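3.2 Tabletop tidying in simulation

The household chores in our set all reduce, at some level, to moving an object from where it is to where it belongs. Clearing a counter, putting cutlery in a drawer and returning a wrench to its spot on a bench differ in the objects and in the cost of a mistake, but each begins with a reach and a lift. We therefore start with the simplest version of the problem and add difficulty in stages. All simulated trials were run in Pomen, and the policies were trained with the Zodamano controller described in Section 2. The same controller is used later in the Clandalen test kitchen (Section 4), with no change except the camera calibration.

Each policy was trained on 2628 demonstrations and evaluated over 300 episodes per task. An episode ends when the object has been still in the goal region for one second, or after 30 seconds, whichever comes first. Time spent correcting a failed grasp counts toward the limit. We did not allow resets within an episode. A person putting things away at home will often drop something and pick it up again, and we wanted the score to reflect whether the machine can do the same.

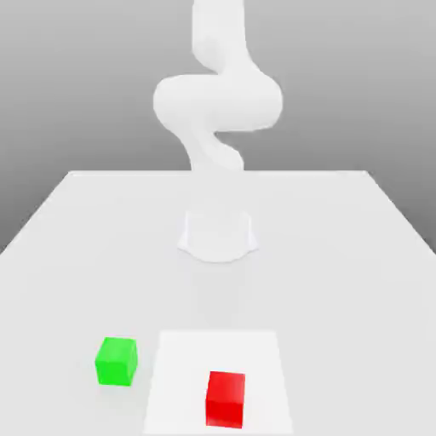 Figure 3. Simulated tabletop with the arm, the mat and two cubes.

Chores are usually given in terms of the finished state, and a controller has to work out which objects already meet it. This is harder than it sounds for policies trained only on motion, which tend to move whatever is closest. The layout in Figure 3, with the red cube on the mat and the green cube on the bare table to its left, lets us pose the question in a small form. Told to put everything on the mat, the controller should leave the red cube alone. Told to clear the mat, it should leave the green one alone. We score a trial as a failure if the wrong cube is displaced, even when the other is placed correctly.

The Tang baseline receives the same observations and time limit, but takes a target position in place of a written instruction. It serves as a check on grasping and placement alone. Where both methods fail on a layout, we treat the failure as a motion problem and exclude it from the instruction results in Table 2.

We also collected 100 episodes per task with the lighting and object colors changed. These were held out until training was finished. None of the simulated tasks involves soft items, liquids or closed containers, so the results in this section should not be read as evidence about laundry or dishes.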